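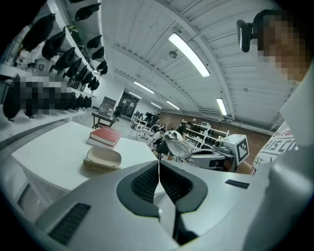
Figure 6. Ceiling of a large open workroom with a ribbed, paneled surface and fluorescent lighting.

4.2 Reverberation and speech in shared workrooms

The rooms in our sample were built for storage or light production and later turned over to desk and bench work. Most kept their original ceilings. Hard ceiling surfaces reflect speech well, and in a long room the reflected sound reaches people who are seated far from the talker. Staff in the Gosodbridge building described this in interviews as hearing "half of every phone call." Similar remarks came up at Pullero, where the room is shorter but the floor is bare concrete.

We measured reverberation time in each room with the furniture in place and no staff present. Measurements were made in June, before working hours, with the ventilation running at its normal daytime setting. The source was placed at 5 positions per room and the microphone was moved between seated ear height and standing ear height. Results are reported for the octave bands centered on 1000 Hz and 2000 Hz, which carry much of the information needed to tell consonants apart. Lower bands were recorded but are left out of the main analysis, as the ventilation noise in two rooms made the decay curves hard to read.

Reverberation times were longest at Gosodbridge and shortest at Brikora, where the owner had hung fabric panels on the long walls a year before the study. The difference between the two rooms was larger in the upper band than in the lower one. Teixeira and Pullero fell between them. Room volume alone did not explain the order. Teixeira has the largest volume of the four but also has open shelving along one side, filled with boxed paper stock, and the shelving appears to scatter and absorb a good part of the sound.

Ratings of annoyance did not follow reverberation time as closely as we expected. At Brikora, where the room measured best, staff still rated overheard speech as their main complaint. The interviews suggest a reason. With less reverberation and a lower overall noise level, single voices were easier to follow, and several people said they could not stop listening once they had caught the topic. This matches what Vaher found in her earlier survey of call handling staff and is the usual argument for adding some steady background sound to a treated room. None of our sites had such a system, so we cannot test the point here.

Desk position mattered in all four rooms. People seated near a side wall gave lower annoyance ratings than people seated near the center line, and people with their backs to a walkway gave the highest ratings of all. The walkway effect held after the distance to the nearest talker was entered into the model. Mosquera has proposed that movement behind the listener adds to the disturbance from speech, and our data are consistent with that, though the number of walkway seats at Pullero was too small to treat separately.

Two limits should be noted. The rooms were measured without people, and bodies and clothing add absorption, so the values in use will be somewhat lower than those reported. The annoyance ratings were collected once, at the end of the work day, and may reflect tiredness as well as noise. A repeat of the survey at midday was planned but was carried out only at Teixeira, where the ratings were slightly lower than the evening ones.

4.3 Effect of partial ceiling treatment

Absorbing panels were fitted over one half of the Gosodbridge room after the first round of measurements. Elīna Vaher and Elvira Mosquera agreed on the layout with the building manager, who asked that the lights and access points be left clear.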